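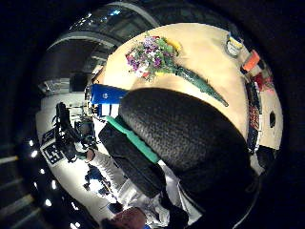

Zernura Hand Capture Kit, reviewed after a full spring with a high school robotics club

Rating: 4 out of 5

I coach an after-school robotics club, and in March we bought one of these kits with the money left over from our competition season. I've been meaning to write this up ever since, because when I was shopping I could find hardly anything from people who had used one with teenagers. So here you go, and I'm sorry in advance, I do go on a bit!

First, what we wanted it for. Our students spent the whole winter driving robots with game controllers, and they got very good at it, but the older ones were itching to try teaching an arm by showing it what to do. With the Zernura you hold a gripper with a wide camera on it, do the job yourself, and the recording goes off to train the arm. Our arm is an old Manurung that a local shop sold us for next to nothing, and getting the two to talk took us two meetings and a fair amount of pizza.

The project the club settled on was flower arranging. I had my doubts (I wanted them to sort bolts, I'm boring that way) but they voted and I lost, and they were right. Stems bend, blossoms squash, and no two bunches sit on a table the same way, so the students had to think hard about how they picked things up. You can't just come straight down from above and squeeze. By the end of April they had opinions about wrist angles that I could barely follow.

What I like most is the grip itself. It's light enough that my smallest ninth grader could use it for half an hour without complaining, and the trigger has a nice slow pull to it, so you can close it gently. The strap is good too, once you've got it snug. We let it ride loose the first few times and the recordings came out wobbly, and the printed guide only mentions this on the very last page, which I thought was a funny place to put it.

The camera is very wide, and I mean VERY wide. It takes in the table, the ceiling lights, whoever is standing beside you, and the top of your own head if you hold it at a certain angle. The students found this hilarious. For training it does seem to help, as the arm gets plenty of background to work out where it is. For privacy you'll want to think it over before you start. We sent a note home to families, and anyone who didn't want to be recorded ran the computer or kept the logs, and that worked out fine.

Setup takes patience. You put out the printed markers, you go through the calibration, and if somebody bumps a marker you get to do it again. Taping them down at all four corners saved our sanity. The Hanamance software that comes with the kit is plain but steady, and it only crashed on us once, in the middle of a parent night, naturally.

By the last meeting the club had 1,561 recordings saved. We threw out 200 of those, mostly from the loose strap days, plus a batch where two of the boys were trying to make each other laugh. The students had set themselves a goal of 1,000 good ones, so they were awfully proud, and there was cake. The arm can now pick up a single stem and set it in a vase on most tries. A whole bouquet still beats it, and they plan to keep going in the fall.

Now for the grumbles. The battery is the big one. It ran down before our meetings did, and the spare costs 99 dollars, which is a lot of bake sale brownies. The finger pads wear faster than I'd like, and they pick up green stains from stems that soap won't shift. And the carrying case has no place for the charging cable, so ours lives in a sandwich bag with the club's name on it.

I did look at the Ato kit before buying, and a coach across town lent us hers for an afternoon. It's cheaper and it packs down smaller, and if you've only got a few weeks and a simple task it might be all you need. Our students thought the trigger felt stiff, though, and after the lighter one none of them wanted to go back.

Would I buy it again? Yes, for high schoolers, and with a second battery in the same order. For middle school I'd wait a little, or plan on having an adult do the calibration beforehand. If you do get one, try flowers! Ask your grocery store for the bunches they're about to toss. Ours saved us a bucket every week, and the kids took the leftovers home.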